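Fri 20 January

I said before the break that I would write up the bench rules once we had lived with them for a while. We have now run them through the whole of the Fostura job, and most have survived. They are written for a small table with two arms, a belt and a bin, so if you run a fenced cell with a proper safety controller you will find some of this too basic. It is meant for people with a table.

## Mark the table first

The first rule is that nothing goes on the table until the table is marked. We cover it in brown paper and lay blue tape in a grid of large rectangles. Each fixture gets a place on the grid, and that place is written on the job sheet before anyone touches a program. When a bin gets knocked we can say which line it sat on and put it back.

The tape is not a precise reference. If you need to teach a position to the millimetre, use pins or a plate. What the tape gives you is a shared way of talking about the table, and an early sign that something has moved.
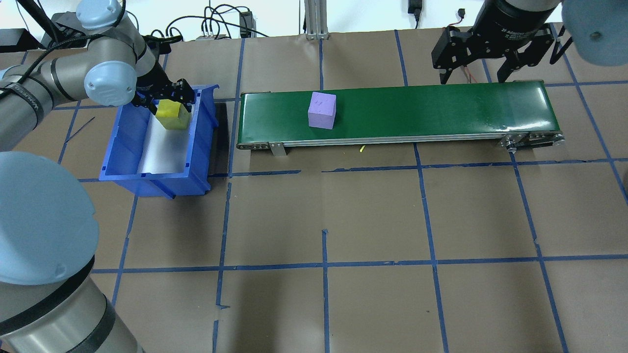

*Yellow cube in the gripper at the blue bin, purple foam cube on the belt.*

## One shared area, one arm

Two arms that can both reach the belt need a rule about who may be there. Ours is that the belt belongs to one arm at a time and the program has to ask for it. An arm that doesn't have the belt stays above a fixed height. We set that height by measuring the tallest part on the job, adding the length of the fingers, and then adding a margin that felt silly at first. It has stopped feeling silly.

We tried letting the arms share the belt by splitting it down the middle. It worked until a part stopped across the split, and then both programs thought it was theirs. I wouldn't do it again.

## Write down the bin as well

People are careful about the arm and careless about the bin. For each job we record:

- which grid line the bin sits on or across
- which way the open front faces
- what is on the floor of it
- how full it may get before the run stops

The last one came out of the Emberg trial, where the 400 limit we copied from the old sheet was meant for a deeper bin. The parts piled up near the back and the gripper started pressing down on them. No harm done, but the force log made poor reading.

## Cables and scraps

Cables go at the back, tied, with enough slack for the full reach of the arm. We are not good at this. Every check we have done on ourselves has found at least one cable lying where it shouldn't be, and I have stopped pretending the next will be different. The rule stands, and it is checked at the start of each run.

Bits of wire and tape get picked up before power goes on. Anything small enough to get into the belt counts.

## Starting and stopping

Before a run:

1. Belt clear and stopped.
2. Both grippers open and above the set height.
3. Bin checked against the job sheet.
4. One slow pass of each arm with a hand on the stop button.
5. Sign the sheet.
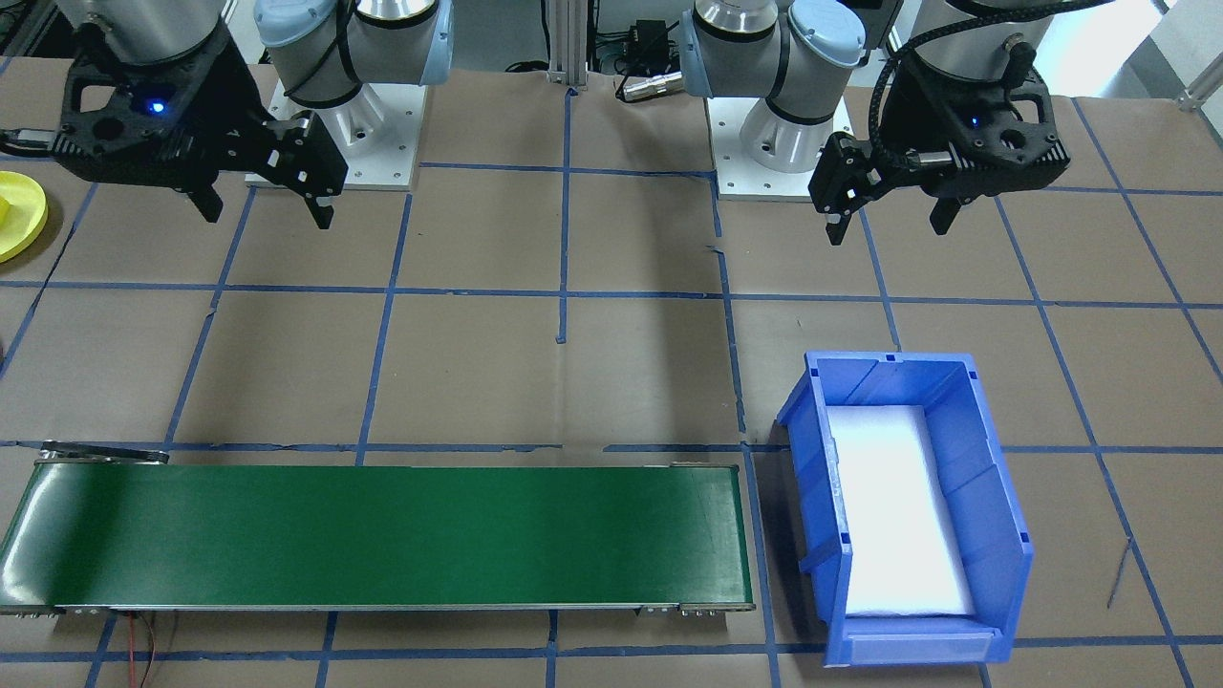

The slow pass is the step people want to drop, usually on the second day when everything has been going well. We kept it. In the last long run, which was 2,000 cycles, the slow pass turned up a loose finger screw at 472, after we had paused to change the parts. At full speed I think we would have found it later and in a worse way.

Stopping has fewer steps but the same idea. Arms up, belt off, then power. If the run ended early, write the reason on the sheet while you still remember it, even if the reason is "don't know".

## What is still open

I'm not happy with how we record changes. At the moment there is a paper sheet by the table and a copy in Cludeck, and they drift apart within a week. I'd like the sheet to go, but gloves and keyboards don't mix well, so it will probably stay.

The Noguchi job starts later in January and uses softer parts, so the rule on grip force will need rewriting. I'll post the new version of the sheet when it has been through one full run.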